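Warker Two-Arm Cell: Set-Up and Service Guide
Section 7. When an Arm Stops and Will Not Say Why

This section covers the silent stop, known on the Gasetau support line as "the sulk." One arm quits in the middle of a job while the other carries on as if it had never met its neighbor. The screen shows no fault. The log shows a perfect day. Restarting the software makes everything fine until the same arm reaches the same spot and sulks again.

In nearly every case the cause is the gripper cable. Either it has worked partway out of its connector, or it has been clipped so tightly that the arm pulls on it at full stretch. Read the whole section before you pick up a tool. It is short, and step 4 has hurt people who started at step 6.

7.1 Before you touch anything

1. Press the stop button on the cell. Pausing from the screen does not count, however firmly you click.

2. Turn off arm power at the main switch and hang your tag on it. Write your name on the tag. "Me" was used on a tag during the Dogar installation and led to a long afternoon.

3. Wait 80 seconds for the drives to discharge.

4. Support the forearm with one hand and release the elbow brake with the other. The arm will drop as far as you let it.

CAUTION: An unpowered arm is heavy and has no opinion about where your fingers are. Keep your free hand out of the gap between the elbow and the base at all times. If you cannot hold the forearm comfortably, get a second person.

CAUTION: A light on the wrist means that the wrist has power. If one is still lit after step 3, go back to step 1 and find out which switch you turned off.

7.2 Checking the cable

Work on one arm at a time, and finish it before you start the other. Leave the objects on the table where they are if the stop happened during a pick. Their positions will be useful in 7.4, and tidying them up is the commonest way to lose the evidence.
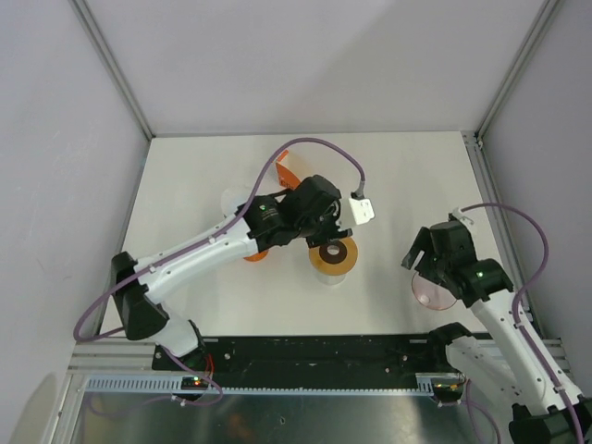
5. Start at the gripper end. Press the connector home with your thumb until it clicks. If it clicks, it was loose, and you have probably found your fault. Carry on anyway.

6. Run your fingers along the cable toward the elbow, feeling for flat spots, nicks and kinks. Replace a damaged cable. Do not tape it. Tape turns a cable that fails into a cable that fails privately.

7. Open each cable clip, let the cable settle and close the clip again. The cable should slide through with light pressure.

8. Move the forearm by hand through its full reach, slowly, watching the loop at the wrist. It should open and close without going tight and without catching on the gripper or the other arm.

NOTE: The loop looks untidy. Visitors will remark on it. Leave it alone. Shortening the loop so that it looks better in front of visitors is how Talha Usmani of our service team came to write this section.

9. Set the elbow brake, remove your tag and restore power.

7.3 Slow test

10. Stand outside the cell with one hand on the stop button.

11. Run the program called Reach Check at 5 percent speed. Only the arm you serviced should move. If the other one moves, press stop. You have selected the wrong arm, and it has been polite enough to tell you.

12. Repeat the program 3 times. Watch the cable, not the gripper. The gripper is more interesting, but it is rarely the problem.

13. Raise the speed in stages, up to 100 percent. If the arm stops at any stage, write down the speed and the joint angles from the screen, then return to 7.1.

7.4 If it still sulks

Copy the log before you restart anything, because a restart overwrites the last few minutes, and those are the only minutes anyone wants. Add a note of what the arm was reaching for and which way the wrist was turned.

Send both to Fung-ping Tam at Gasetau support, with the serial number from the plate under the base. Mark the message "silent stop." Messages marked "urgent" go into a folder with all the other messages marked "urgent."

Do not swap the left and right wrist units to see whether the fault follows. They fit, they power up, and they are calibrated as mirror images of each other.

Section revised December 23, 2022. Replaces the single line "Check cables" in the earlier guide.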